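The Brindulwood Wreath Box
By Fletcher Donnelly
October

I get more emails about the Brindulwood than anything else in the shop, so I finally sat down and gave it a page of its own! It's a mail-order dried wreath kit, and everything you need comes in one flat box: a grapevine ring, two spools of floral wire, a bundle of dried stems and a little card with my instructions (they're short, I promise).

I started making these on my kitchen table after a customer at the Tuesday market asked if she could buy the parts and do the fun bit herself. I sold 30 boxes that first fall and thought that was huge. We're up to around 2000 now, and I still tie the stem bundles myself most mornings – usually with the radio on and a coffee going cold.
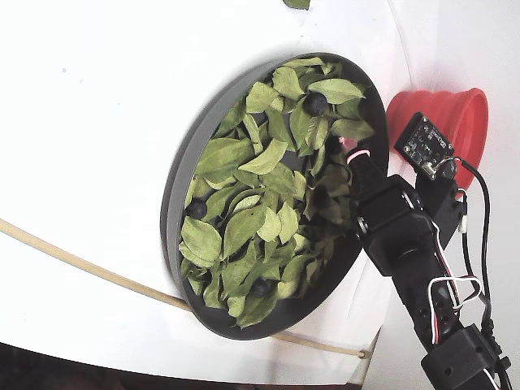 The ring comes in two sizes. The Aigner is the small one, good for a kitchen door or over a mirror, and the Plultarero is the big front-door version. Both take the same wire, so if you're handy you can add things from your own yard and really make it yours. Oval green leaves with a few dark blue-black berries tucked in among them are a combination I love, and a shallow tray is a great way to spread your bits out before you start wiring. Just keep anything fresh away from the dried stems until you're ready to use it.

Most people finish the small one in an evening. The big one took me 8 tries to get right when I was designing it, but you get the benefit of my mistakes, so don't be scared of it.

Hang it indoors or on a covered porch. Rain will flatten the dried grasses and I can't fix that by mail, sorry! If a spool or a stem bundle is missing, write to me and I'll send another one out.

Want more wire? The Dakutell refill pack has 100 feet of it and fits in the same box.

Last updated: October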